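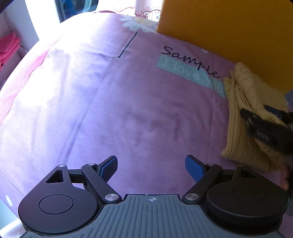
Maker Talk / Crochet

Gerrit Van Loon on Filet Crochet, Foundation Chains and the Long Road to Baptista

If you've been on the crochet side of the internet at all this spring, you have probably seen Baptista. It's the big filet crochet curtain panel with the herons on it, and I have wanted to talk to the man behind it since I first saw the chart. Well, I finally got to! Gerrit Van Loon gave me most of an afternoon over video from his house in Sterkthorpe, with a hook in his hand nearly the whole time, and I came away with four pages of notes and a strong urge to start something in size 10 thread.

For anyone who hasn't tried it, filet is the kind of crochet that works on a grid. You have open squares and filled squares, and the picture comes out of the filled ones. It's all chains and double crochets, so a beginner can do it, and yet a good filet designer can get a bird's neck to curve on that grid so that you forget it's made of little boxes.

Gerrit learned it at 34, which he seems to consider late. "I was knitting before that, badly," he told me. "I had a sweater that I'd been working on for years and I didn't like the yarn or the sweater. Then I bought a box of old pattern leaflets at a yard sale because there was a stapler in it that I wanted, and the leaflets were all filet. Doilies, chair backs, edgings for pillowcases. I made a chair back with a basket of fruit on it. I didn't own a chair it would fit."

The fruit basket led to a rooster, and the rooster led to graph paper. He still draws by hand first, in pencil, on the kind of pad you buy for school. When I asked why he didn't go straight to a charting program he laughed and held one of the pads up to his camera, gray with erasing.

"The program is wonderful for checking," he said. "I use it at the end and it finds everything I did wrong. But when I draw on the screen I zoom in, and then I'm making decisions about one square at a time. On paper I can put the pad on the floor and stand on a chair and look down at it. If I can't tell it's a heron from up there, it isn't a heron yet."

I love that. I have since stood on a chair to look at a sock, and it did help!

Why the grid is never square

We got onto gauge pretty quickly, and this is where I started writing fast. Most of us are taught that a filet mesh is a square. Gerrit says it almost never is, and that the designs that come out squashed or stretched were usually drawn as if it were.

"Take ten people and give them the same thread and the same hook," he said. "Their stitches will be the same width, near enough. The height is all over the place. It depends on how you pull up that first loop. Some people lift it, some people yank it tight, and it's a very hard habit to change. So my herons are fat in one house and skinny in the next."

His answer is to have people make a swatch of the actual motif. Every one of his patterns now starts with a small test piece cut from the main chart, something with a curve in it, and you lay it flat and see how the curve looks to you. If it's squat, you work a slightly taller stitch, and he gives you the choice of three. He calls the middle one the Wernberg stitch, after the street where he used to rent a room and first worked it out. It's a double crochet with an extra chain snuck in at the base, and the pattern explains it in four lines.

I asked if I could use it in my own projects. "Please do," he said. "I can't imagine I'm the first person to put a chain there. I only named it because my testers kept calling it 'the weird one' in their notes and I had two weird ones."

Inside Baptista

Now for the big one. The finished chart for Baptista is 121 squares wide and 142 rows tall, and it took him three winters. The first winter he made a version with five birds in it, finished it, blocked it, and decided there were too many.

"It looked like a bus stop," he said. "Everybody facing the same direction, waiting. I lived with it on the bedroom window until March and then I took it down. My sister has it now. She likes the bus stop."

The second version had two birds and a lot of reeds, and the reeds turned out to be the trouble. A straight vertical line in filet is just a column of filled squares, which is easy to work and very dull to look at. A leaning line comes out as stair steps. Gerrit spent weeks on those steps, moving them a square at a time, until he had a set of five leaning reeds that he repeats in different orders across the panel. I had looked at that chart a dozen times and never spotted that they repeat.

He kept a tally of his thread on the third and final version, and it came to 3,973 yards. "I'd have said half that," he told me. "I wrote it on the wall of the closet so I'd stop telling people half that."

So where does the name come from? I was sure there was a saint involved. It's the name of the bakery across from the bus station in Sterkthorpe, where he did most of the erasing. He asked the owners first, and they asked if it came with free curtains. They have a small one in the door now – one bird, no reeds.

The foundation chain problem

If you've ever chained several hundred stitches and then found out on row two that you were off, you'll want to sit down for this part. Gerrit doesn't do a long starting chain at all. He works the first row as a strip of mesh, turned sideways, one open square after another, until he has as many squares as the chart needs. Then he turns the strip and works into its long edge.

"You count squares and you can see them," he said. "You put a marker every ten. If you've made too many, you pull back two and carry on, and you've lost a minute. And the edge has the same stretch as the rest of the piece. A chain is always tighter. People hang the panel and the bottom cups in like a bell, and they blame the blocking."

He showed me on camera and it took him no time at all. I tried it that evening with some leftover pearl cotton and my first strip twisted on me around the fifteenth square, so do use the markers, and lay it on the table now and then to check that all the little posts are leaning the same way. My second strip was lovely.

I also asked him for his thoughts on joining new thread in an open area, which is my own personal nightmare. He plans for it. When he has less than an arm's length left he looks ahead to the next block of filled squares and joins there, even if it means cutting off perfectly good thread. The ends get buried in the solid stitches. "I have a jar of arm's lengths," he said. "It's a big jar."

Teaching at Hestside

Twice a month Gerrit teaches a beginner evening at Hestside, the yarn shop down by the old canal locks. It runs from 6:30 until whenever they turn the lights off, and everybody makes the same bookmark. It's nine squares wide with a single leaf on it.

"I used to let them pick," he said. "Then I'd have one person doing a cat and another doing their initials, and all I did all night was read charts upside down. With the leaf, they help each other. Somebody gets to the stem before the person next to them and leans over and says watch out for row six."

What happens on row six? It's the first decrease at the edge, and he wouldn't take it out for anything. He feels that if you meet a decrease on a bookmark, in company, with tea, you won't be frightened of one on a tablecloth.

I asked which mistake he sees most. He thought about it for a while and said it was skipping the turning chain, followed closely by people apologizing. He has students who rip out a whole evening's work over one filled square that should have been open. He'd rather they left it and learned to fix it afterward with a needle, which can be done, and he has a sheet on it that he hands out on the second evening.

What's on the hook now

He was working on a border while we talked, a narrow one with moths, meant for the edge of a shelf. After that he wants to try filet in wool, at a much bigger scale, with a hook "like a broom handle." His early swatches have been floppy. He's trying a tighter twist of yarn next and he thinks it may want a smaller hook than the broom handle after all, which he was clearly a bit sad about.

There's a second panel on paper too, the same width as Baptista so that the two could hang side by side. He wouldn't tell me what's on it. I guessed owls, then fish, then a lighthouse, and he kept crocheting. When I got to otters he asked me whether I had any more questions about thread.

I did, so we talked about thread for another half hour, and I'll put those notes in a post of their own – there's a lot in there about mercerized versus unmercerized and why he soaks everything overnight before blocking. In the meantime I'm on row 11 of the Baptista test swatch, using the Wernberg stitch, and my heron has a neck!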